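Home two-arm build, sim stage: camera tilt and a table transfer that keeps missing

Posted in: Home & Shop Builds

wian_m
Picking up from my January post. The hardware is still half in boxes on the shop bench, so everything is happening in simulation for now. Both arms load, both grippers answer, and I finally have a view from the robot's own head.
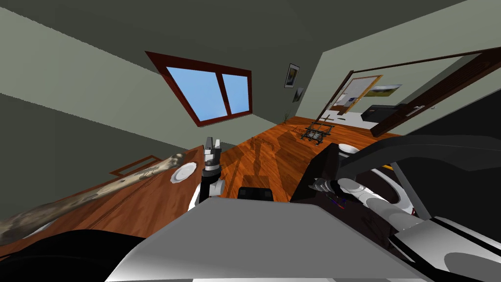
What I want is simple enough to say. Left arm picks a plate up off the wooden table, passes it to the right arm, right arm puts it down on the dark one. I've been at it for three weeks of evenings and the handoff works on its own if I type the poses in by hand. Once I let the planner choose, the left arm goes up and stops with the fingers open, short of the plate, and the log says goal reached. It clearly thinks the plate is somewhere else.

Config is the usual. Head camera on a two-axis neck, planner running at defaults, plates loaded as plain meshes. Error line is 1138 if that rings a bell for anyone, but it only shows up as a warning.

paloma_p
Your camera is rolled way over. Look at the window! Did you mean to do that? If the planner is getting the plate position from the camera and the roll isn't in your transform, it's going to aim at the wrong spot every single time.

wian_m
Sort of meant to. The neck bracket I'm printing sits at an angle and I wanted the sim to match. The roll is in the head joint, so I figured it gets carried through for free.

paloma_p
It gets carried through if the camera is a child of the head joint. If you parented it to the torso and then just turned it by hand to look right, nothing downstream knows. Ask me how I spent my January.

Yeison Q
I'd go a different way — forget the camera for now. Feed the planner the true plate position straight from the sim and see if it still misses. If it does, the camera has nothing to do with it and you've saved yourself a rebuild. My money is on the gripper offset. Lots of these arm files put the tool point at the wrist, and then you're short by a whole finger length.

paloma_p
Short by a finger length would be the same miss in the same direction every time though. Wian, is it?

wian_m
Mostly the same, yes. Bit worse at the far end of the table.

Yeison Q
"Bit worse at the far end" could be either, ha. Do the test.

melq_lozano
Can I ask why there's a whole bedroom in there? Log on the table, potted plant, pictures on the wall, another room through the door. I'd strip it down to two tables and a plate. Every extra mesh is one more thing for the collision checker to chew on, and I bet 1138 is it complaining about that log.

wian_m
It's the room that came with the scene pack and I like it. The robot is going to live in a house, so I'd like it to practice in one.

melq_lozano
Sure, later. Get the boring version going first.

nayeli.q
I disagree with Melquiades a little. I ran mine in a bare gray box for months and then everything broke the day I added furniture (the elbow went straight through a shelf). Keep the room but turn off collisions on whatever the arms can't reach. That log they probably can, so leave it on and give it a simple hull.

melq_lozano
Fair. A hull on the log I can live with.

wian_m
OK, did Yeison's test tonight, 25th March, writing it down so I remember. With the true position fed in, it still stops short, but by the same amount everywhere. So the tool point is wrong. With the camera back on, the extra error at the far end comes back too.

Yeison Q
So we're both right. I'll take it.

paloma_p
And what's the camera parented to?

wian_m
...the torso.

paloma_p
HA. Okay, move it under the head joint, zero it out, then put the roll in the joint. Don't touch the camera's own rotation after that.

nayeli.q
Fix the tool point first and rerun before you move the camera, or you won't know which change did what. And save a copy of the file!

wian_m
Will do both in that order. Saved 4 copies already, all with terrible names. Does anyone have a log hull I can steal, or do I make one out of a cylinder?

melq_lozano
Cylinder's fine. Make it a touch fat.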